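**For release: December**

# Ruddock opens call for entries on housing above shops in Plandley

Ruddock, the architecture and urban design practice based in Irlow, has opened a call for entries asking designers to propose new homes in the unused upper floors of Plandley's main street. The call is run jointly with the Tirnari Foundation, which is paying for the prizes and the public exhibition that will follow.

Plandley has 138 commercial buildings inside its historic center. Most have one or two floors above the storefront, and in many cases those floors have been used for storage or left alone for years. A survey carried out by Ruddock for the town found 60 buildings with upper floors that could be lived in again without changes to the street front.

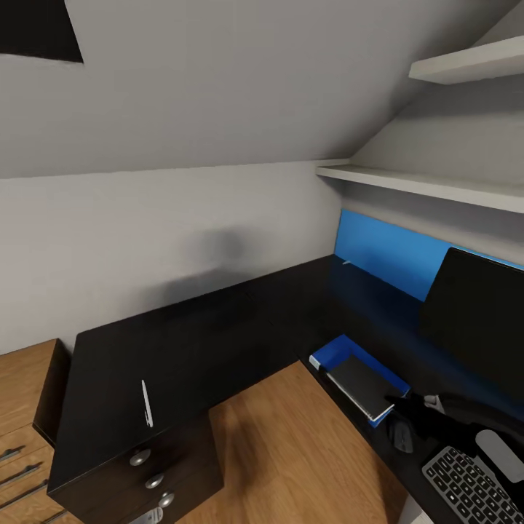
Entrants are asked to choose one of two building types. The first is the narrow brick storefront with a single stair at the back, which makes up most of the north side of Main Street. The second is the wider corner building, usually with a side entrance and a full attic. Measured drawings of both types are included in the entry pack, along with photographs of the streets and a summary of the local building code.

Proposals must include at least one full home and must keep the ground floor in commercial use. Entrants may add dormers at the rear of the building, but changes to the front roof slope will not be accepted. Rear stairs, decks and shared yards are allowed where the lot is deep enough. Each proposal should show how residents get in and out at night when the store is closed, where trash is kept, and how sound is controlled between the two uses.

"People in Plandley have talked about living downtown for a long time, and the buildings are there," said a spokesperson for Ruddock. "What has been missing is a set of drawings that an owner can take to a builder and get a price on. We want entries that are clear and can be built." 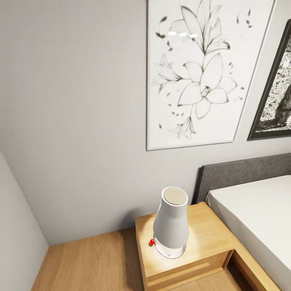 The call is open to architects, interior designers, students and building owners, working alone or in teams. Entrants do not need to hold a license, but any team selected for the second stage will need a licensed architect before detailed drawings begin. There is no entry fee.

Entries will be judged in two stages. In the first, each team submits two boards and a written statement. The judges will be looking at layout, daylight, cost, and how well the design deals with fire separation and a second way out. Shortlisted teams will then be paid to develop their proposals with a building owner from the town. Owners who would like their property considered can fill out the form in the entry pack.

The Tirnari Foundation has supported work on small-town buildings before, including a study of empty school buildings in the Irlow area. A spokesperson for the foundation said that the upper floors were a practical place to start. "The roads, water and sewer are already in place. An owner with one good floor upstairs can add a home sooner than a developer can break ground on a new lot."
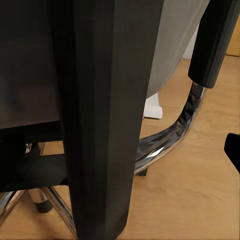
All first-stage entries will be shown in the former bank building on Main Street in Plandley. The exhibition will be free and open to the public. Visitors will be able to leave written comments on the boards, and these will be passed to the judges before the final decision. An evening discussion on the cost of converting older buildings will take place during the exhibition, starting at 7 p.m.

Ruddock will publish the shortlisted designs as a free set of plans after the second stage. Teams keep the copyright to their work but agree to let owners in Plandley use the published drawings as a starting point. Site-specific drawings, permits and inspections will remain the responsibility of each owner.
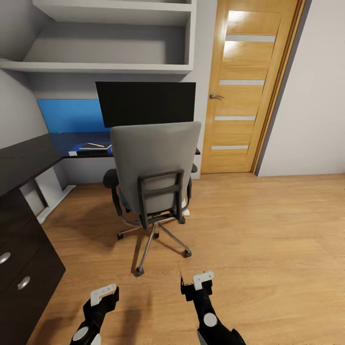
*Interior view: home office with wood-plank floor and gray office chair.*

**How to enter**

Entry packs can be requested from Ruddock's Irlow office or picked up at the Plandley town hall front desk. Boards must be submitted as PDF files, in landscape format, with no names or logos on the drawings. Questions about the brief should be sent in writing, and answers will be shared with everyone who has requested a pack.

**About Ruddock**

Ruddock works on housing, public buildings and street design, mostly in small towns. The practice also prepares surveys and design guides for local governments.

**Media contact**

Press desk, Ruddock, Irlow. Drawings and survey maps are available on request.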